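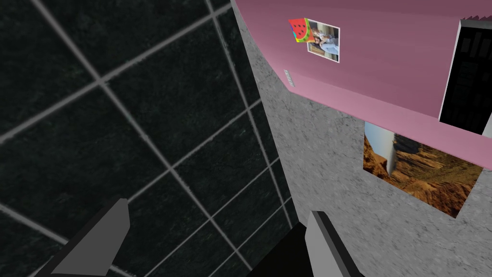 Selling Kitchens to Robots

The founder of Bolitz would like it known that she did not set out to become a landlord to robots. She set out to sell software for planning bathrooms. The bathrooms did poorly. The software, which could produce a plausible tiled room in a few seconds, found its customers elsewhere, and on 9th February her company put the second release of Kalar on sale.

Kalar is a kit of simulated home interiors for people who train robot arms. You download it, load your own arm and gripper, and set it loose in a kitchen that cannot sue. The standard package has 183 rooms. A subscription adds 30 more each quarter, and there is a free trial lasting 90 days, a length she describes as "long enough for a lab to get its license approved and forget to cancel."

We spoke over a video call that dropped twice. She apologized for her office, which was being painted.

I began with the decorating, since it was the first thing I noticed when I tried the kit. The view from the wrist is busy. Two gray gripper fingers reach up past dark green tile with pale grout, and beyond them are rough gray wall, a dusty pink panel, a photo with a watermelon slice over its corner and a picture of a desert canyon. I have rented apartments with less personality.

"People expect beige," she said. "Our first release was beige. It was very tasteful, and the robots trained in it were terrible everywhere else. They'd learned that the world is beige. So now we shuffle the surfaces. You get stone with pink, you get concrete with whatever. My mother thinks it looks like a divorce."

Does anybody complain?

"Designers do. They aren't my customers."

The canyon picture lies on its side when seen from the wrist, and so does the photo. New users write in to report this as a fault, she said, at a rate that has persuaded her to put a paragraph in the manual. The view belongs to the wrist, and the wrist turns. "A person tilts their head and the brain fixes it for them. The arm has no such luxury. If your model only knows what a wall looks like the right way up, it's going to have a bad afternoon."

I asked what a buyer gets for the money that they couldn't build themselves.

"Nothing," she said, with what I took to be a salesperson's instinct for candor. "Anyone can build one room. Most of our customers did, and it took them until June, and then they had one room."

My own experience was mixed. Installation went smoothly. The textures hold up well close to the camera: the speckle in the tile and the grit of the wall both survive a gripper's-eye view, where cheaper kits go to soup. The menus, though, appear to have been translated from a language spoken only by engineers. To change a wall you open a panel called Su, named for the older rendering library underneath, and inside Su there is a second panel, also called Su.

She was quiet for a moment. "Yes. We know about Su."

Will it be fixed?

"It will be renamed."

Her main competitor is Stovau, whose rooms cost less and come with more drawers. Drawers matter in this trade. She brought them up before I did. "Their drawers are good. I'll say that. Ours open, theirs open and then stick a little, like a real one. We're working on sticking." A patch with stiffer hinges and runners is promised, and she declined to give a month for it. Version two has closed 154 reported bugs, by her count, and she was frank that a handful of the closures consisted of deciding the thing was fine.

The question I get from readers is whether training of this sort carries over to an actual kitchen. She wouldn't give me a percentage, and seemed pleased to be asked so that she could refuse.

"It depends on the arm, the task, the lighting, who's holding the stopwatch. Anyone who quotes you one number is selling something. I'm also selling something, but I've got a mortgage and I'd like repeat business. Train in ours, test in yours, and keep a hand near the stop button."

She has a robot arm at the office now, bought secondhand. It can pick up a mug. I asked whether it did the washing up.

"It puts the mug down again," she said. "Then I wash it."

Kalar 2 runs on Linux and Windows. Rooms from the first release will still load, beige included.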